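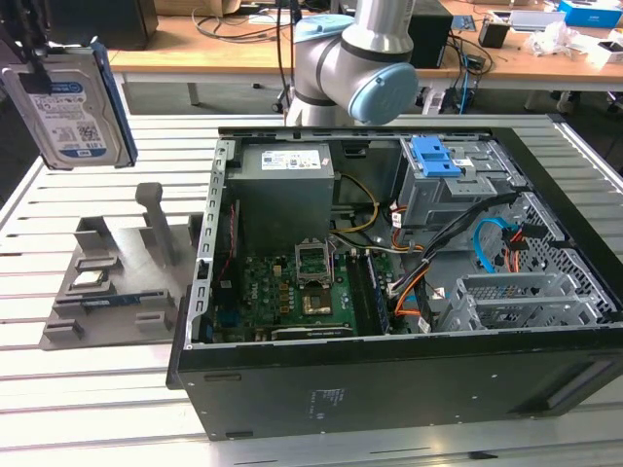

**Skultance Department of Equipment Renewal and Materials Recovery, Rundbridge**

## 4. Organisation of parts at the bench

The refurbishment program at the Atgate depot receives desktop towers from schools and municipal offices. Each tower is placed on its side with the side panel off, so that the inside of the case can be reached from above. Earlier practice allowed loose parts to be left wherever there was room, and processors in particular were often set down on bare metal. The layout studied here gives every removed part a fixed place on a grey holder next to the case.

The holder keeps the hard drive, the memory module and the processor apart from one another. Its position to the side of the tower shortens the distance that each part must travel, and it leaves the opening of the case clear for work on the cables.

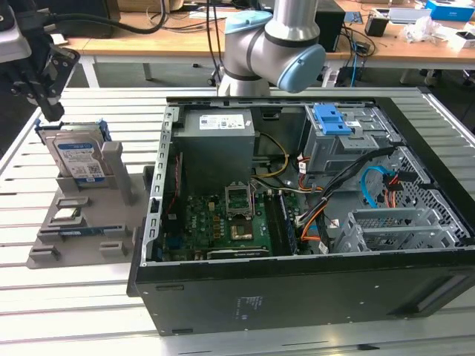
Drives are kept in their blue plastic carriers during storage. The carrier protects the edges of the drive and allows it to be lifted without contact with the circuit board underneath. At Leiva, where an earlier version of the layout was tried, drives were stored without carriers and labels were frequently scuffed. Labels matter in this work – the depot's records link each drive to its tower by the printed serial number, and a drive with an unreadable label must be set aside.

Processors and memory modules need more care than their size suggests. The processor is placed with its metal heat spreader facing up, and the socket frame on the motherboard is left raised until the part is returned. Memory modules are held by their slot and are not stacked.
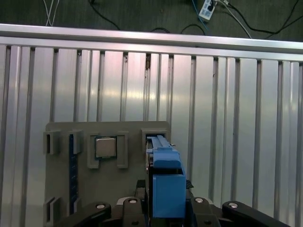

**Why is the processor not simply left in its socket during cleaning?** Dust collects under the socket frame and around its edges, and it cannot be cleared properly with the processor in place.

Over the study period, nearly 800 towers were handled under the new layout. A sample of 60 was set aside for a closer check of the stored parts, and 2 processors in that sample were found to have been returned to the wrong tower. Both errors were traced to holders that had been moved between benches before the work was complete. The depot now requires that a holder stay with its tower until the side panel is back on. 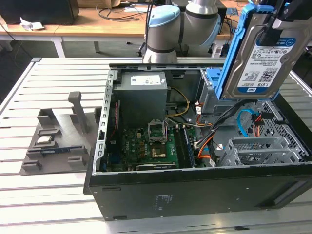

*Figure 4. Hard drive in its blue carrier over the open tower, with the drive cage empty.*

Cable routing remains the least settled part of the procedure. Power and data cables vary in length between models, and those that cross the drive area can catch on the carrier. Staff were asked to move such cables towards the motherboard before a drive was handled, but no standard position was set. This matter is taken up again in Section 5.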